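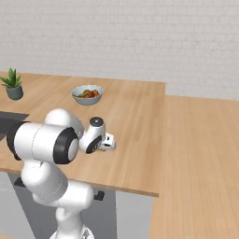
Oiling a timber benchtop – how often?

larulwood_jen
We moved into a place in Larulwood in January and the kitchen has a light timber benchtop. Previous owners left half a tin of Osman oil and no instructions. Is once a year enough? It's gone grey near the sink.

tapwasher
Once a year is fine away from the sink. Near the sink I do mine every three months. Sand the grey bit lightly first, 240 grit, then two thin coats.

Rudmont66
Disagree with oil at all. I oiled ours for six years and got sick of it. Had it sanded back and sealed with a hard satin finish, $668 for the lot including the island. Haven't touched it since.

tapwasher
And when it scratches you have to redo the whole top. With oil you fix the one spot.

Rudmont66
Hasn't scratched yet. We use chopping boards.

dunny_budgie
Check what's on it before you buy anything. Put a few drops of water on it. If they bead up it may already be sealed, and oil will just sit there and go sticky. Ask me how I know.

larulwood_jen
Tried it. Beads near the stove, soaks straight in at the sink. Got a quote from Tindar as well – $1061 to sand and seal, so that's out for now.

tapwasher
Then sand the sink end and oil it. A 500 mL tin will do you for ages. Lay the rags flat outside to dry, don't bunch them up in the bin, they can catch fire.

Rudmont66
Agree on the rags at least.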